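Werkstattbesuch bei Clillwood, April

Die Gemeinschaftswerkstatt Clillwood liegt im Hinterhof einer ehemaligen Druckerei, Zugang über die Laderampe, Klingel links. 14 Mitglieder, zwei Räume, ein Lager. Im vorderen Raum stehen Drehbank, Ständerbohrmaschine und vier 3D-Drucker, im hinteren wird seit dem Herbst an Skyrme gebaut. Skyrme ist ein zweiarmiger Roboter für leichte Haushaltsgegenstände, und wegen Skyrme bin ich hingefahren.

Empfangen hat mich Gualtiero Ferraro, zuständig für Mechanik. Die Arme sind Eigenbau: Aluminiumprofil, gedruckte Gelenkgehäuse, Schrittmotoren mit Riemenuntersetzung. Reichweite laut Zeichnung 62 cm, nutzbar etwas weniger, da das Ellbogengelenk kurz vor dem Anschlag zu schwingen beginnt. Das Spiel am Handgelenk wurde durch den Wechsel auf vorgespannte Lager reduziert. Die alten Gehäuse liegen noch in einer Kiste unter der Werkbank, beschriftet mit »Tostavitz«, dem internen Namen der ersten Armversion. Sie war zu schwer und wurde nie zu zweit montiert.

Die Materialkosten bis zum Tag meines Besuchs: 1.419 Euro, Werkzeug nicht gerechnet. Teuerster Einzelposten waren die Lager, danach die Netzteile.

Im hinteren Raum entstehen die Vorführdaten. Die Bewegungen werden von Hand mit zwei Greifern ausgeführt und aufgezeichnet, die Arme sollen sie später nachfahren. Tsung-han Yen hat die Aufnahmesoftware geschrieben, sie heißt Drutasach und läuft auf einem gebrauchten Bürorechner. 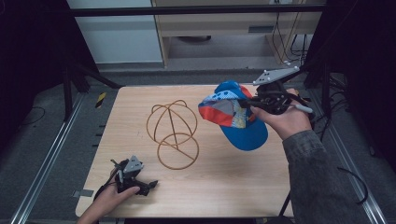 Drutasach speichert jeden Durchgang als eigene Datei, mit Zeitstempel und den Spuren beider Hände. Verworfen wird großzügig, Yen rechnet mit 100 brauchbaren Durchgängen je Aufgabe, bevor er überhaupt trainiert. Die Aufgabe mit der Kappe ist unangenehmer, als ich erwartet hatte. Der Ständer ist ein offenes Drahtgestell aus dünnem Material, und die blaue Baseballkappe hängt mit der Krone nach unten im Greifer, muss also noch gewendet werden, bevor sie auf die Drahtkugel passt. Bei weichem Stoff verschiebt sich dabei der Griffpunkt — für die Auswertung ein Problem, für das es bisher nur eine grobe Korrektur gibt.

Cherry Mae Castillo betreut die Elektronik. Sie hat die Motortreiber auf eine gemeinsame Trägerplatte gesetzt und die Not-Aus-Kette getrennt von der Steuerung verdrahtet. Ausgelöst wird über ein Sicherheitsrelais, das nur die Motorspannung abschaltet; der Rechner läuft weiter und protokolliert. Sauber gelöst, auch die Zugentlastungen. Weniger überzeugend fand ich die Beschriftung der Klemmen: drei Farbsysteme, keines davon dokumentiert.

Offen sind die Kalibrierung zwischen Handgreifer und Armgreifer sowie die Geräuschentwicklung der Riemenstufe. Der nächste Bautermin beginnt um 18 Uhr, Gäste nach Anmeldung. Parken nur an der Straße, die Rampe muss frei bleiben.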